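Packing day, sort of

OK quick one, I have a bus to catch and half a sandwich to eat. But I promised an update on the stock clear-out so you're getting one.

For anyone new: I sell small cases and wallets at weekend markets, mostly the Grarnden one, sometimes Tendodport when they have a table going. Been doing it 5 years. I am not organized. My system is letters. A is for the croc-pattern black ones, B is the plain ones, C is everything I regret buying. I write the letter on a little white sticker, slap it on, done. Straight? No. Never straight. Some of them you have to turn your head to read.

The letters used to be on the boxes. Then the boxes got reused for other stuff and I had a box marked B full of coat hangers. So now the letter goes on the actual item. Slower but I trust it.

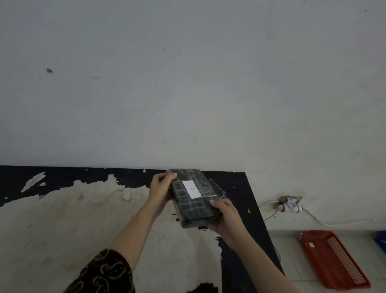
Anyway the A's. I ordered too many. I always order too many of the shiny ones because they look so good in the Sakalauskas catalog and then I get them out at the market and people pick them up, say ooh, put them down and buy a plain one. Every time! I still love them. The bumpy texture is just nice to hold, even through the wrap.

The wrap stays on until the market, by the way. I tried taking it off at home once to save time. Terrible idea. Fingerprints on every single one and dust in all the little grooves, and I spent a whole evening with a cloth. So, wrap on. Crinkly, annoying, catches on everything, but on.

Count as of last night (I did it twice becuase the first time I got a silly number): 95 cases left in total, 11 of those are C's that are going in the bargain tub, no argument. According to my notebook I've sold 1,893 things since I started, which looks huge written down and really isn't when you remember a lot of those were key rings.

Next, the table. Yes I know. Several of you have asked when I'm going to do something about the table. The black is coming off all over and every time I wipe it down there's a bit less black. I had a can of Memar paint put by for it last October and then it was too cold to have the windows open, and then it was Christmas, and then I forgot which shelf I put it on. It holds things up. It's flat. For sorting it's fine, you just don't want to drag anything across the rough part. Lift, don't drag. The film snags and then you're rewrapping.
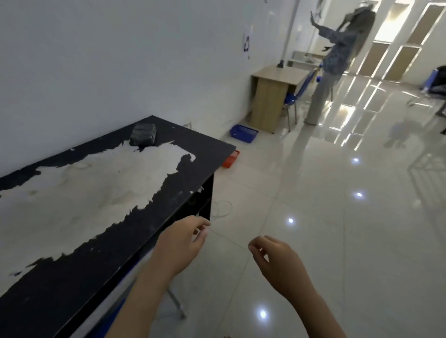
The sorting table, peeling as ever, baskets down the far end.

Thinking about contact paper instead of paint. Anyone done that? Does it stay down on a surface like this or do I have to sand first? If I have to sand I'm not doing it, I'll tell you that now. A tablecloth would slide about. A big sheet of cardboard might do, I could write the letters right on it, A here, B there. Hm. That's not bad. Might try that first.

Also need to sort out the floor end of things. Stuff migrates under there. I go looking for tape and I find a flyer from two summers ago, but not tape. There is never tape. I buy it, I bring it home, gone.

Still to do before the weekend:

more stickers (down to the last sheet)
tape!!
price cards, the old ones got rained on
dig out the good tablecloth for the stall
decide on a price for the A's, leaning toward knocking a bit off if you buy two

If you're coming to Grarnden I'm in the usual row, past the bread people. Come say hi, and if you want a croc one tell me in the comments and I'll keep it back for you. Plenty to go round, beleive me.

Right, bus.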